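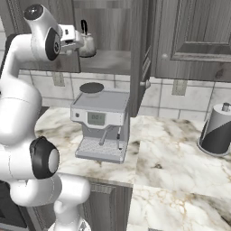
Forums > Arms and Grippers > Teaching by Demonstration > Kettle out of the upper cabinet: hand guiding or remote?

**kubo_mayu**
Oct 6, 2025

Hello all, and thank you to everyone who helped me in May when I couldn't get the sim to load at all. I'm well past that now and have a whole new set of troubles, so I suppose that's progress!

I'm recording demos in a simulated kitchen for a task we call "kettle down." The kettle stands on the shelf of the open upper cabinet, right over the espresso machine, and the arm has to get hold of it, bring it out, and set it on the counter. I've been driving the arm by remote control with a pair of handheld controllers. My lab mate Shota has the real arm across the hall and teaches it by grabbing the wrist and walking it through the motion, and he keeps telling me (kindly, but he does keep telling me) that my demos look nervous. He's right. I kept 11 out of 20 this weekend, and even the ones I kept have a sort of dither in them just before the gripper closes, where I'm trying to judge how far I am from the handle.

So my question is a plain one. Is it worth recording the reach by hand on the real arm and replaying it in the sim, or should I just get better at the controllers?

Mayu

**Colleen_T**

Hi Mayu, good to see you back, and what a nice gray kitchen you've got there.

I'm going to take the side of the controllers, and I know I'll hear about it. When you hold an arm by the wrist you're using your own eyes and your own shoulder, and you'll make moves that feel lovely to you and that the policy can't make any sense of from its camera views. With the remote you only get what the robot gets, provided you're looking at the robot's cameras while you drive. Are you? If you're spinning the view around with the mouse to peek at the handle, then you're cheating a little, and that may be where your dither comes from. You look, you fix, you look again.

We did a cupboard task at Salminen and the thing that helped most was dull as anything. We made people practice for a good while with the recording off. By the third session their hands had gone quiet.

**hosoda_s**

I'm the lab mate. I never said "nervous," I said "worried," which I think is gentler.

Colleen, I see what you mean about the eyes, but look at where the elbow has to go. The arm comes up on the left and folds back on itself low down, with the bottom link close to a lower cabinet door. With the controllers you're steering the hand, and the solver picks the elbow for you. Sometimes it picks something silly. When I guide by hand I can hold the wrist with one hand and nudge the elbow with the other, and the path out of the cabinet is smooth the whole way. For getting something off a high shelf I'd choose that every time. For pushing a button on the coffee maker I'd happily use the remote.

**Colleen_T**

Shota, fair about the elbow, but most remote setups let you set a preferred elbow pose. I don't think that's a reason to give up on it. And your own forearm is in the wrist camera's view half the time when you guide by hand! I've had to throw out whole afternoons of demos with my sweater in them.

**hosoda_s**

I replay the path afterward with my arms out of the way and record the cameras on the replay. It doubles the time, I'll grant you that. We may just not agree on this one.

**lindalva.f**

May I put in something from the person who trains on these files, after you two have had all the fun making them? I can live with either kind. What I can't live with is the two mixed up without a label. The hand-guided ones are slower at the start and quicker at the end, and the remote ones are the other way around, and if I get them all in one bucket the policy comes out hesitating at both ends, poor thing. So Mayu, if you do try both, please write the method into the file for each demo.

Also, where do you start the recording? If the gripper is already beside the kettle when you press the button, you've taught it nothing about getting there. I'd begin with the arm well back, move the start pose a bit each time, and shift the kettle on the shelf too. Left, right, handle turned a little. Keep a few where you come in badly and then correct it, so long as the correction is clean. Those are worth more to me than the pretty ones.

**kubo_mayu**

Oh dear, I do spin the view. I spin it constantly. Colleen, you've caught me.

Lindalva, I've been starting rather close in, to save time. I'll go back further. And I had been throwing out every single one where I corrected myself, so that's 9 files I may go and rescue from the trash tonight.

Shota, could I still borrow your arm on a quiet afternoon? I'd like to feel what the elbow ought to be doing, even if I end up recording with the controllers.

**hosoda_s**

Of course. Bring your own kettle, mine is full of tea.

**lindalva.f**

One more small thing, on the way out: the narrow cabinet door is just to the right of that opening, so lift clear of the shelf first and come straight out toward yourself before you start down. And swing wide of the espresso machine. You want that kettle on bare counter.

Comments

**Chiyo Sakai:** I teach an evening class with the Droreck arms and we've had this same argument every term. My students learn faster by hand guiding, and their remote demos train better. I've stopped trying to settle it.

**palten_pete:** Does anyone have a good way to practice with the controllers that isn't just doing the same task over and over? I get so bored that I start rushing.

**Colleen_T:** Pete, try tracing the cabinet edges with the fingertip, slowly, without touching. It's oddly soothing, and it does wonders for your sense of depth.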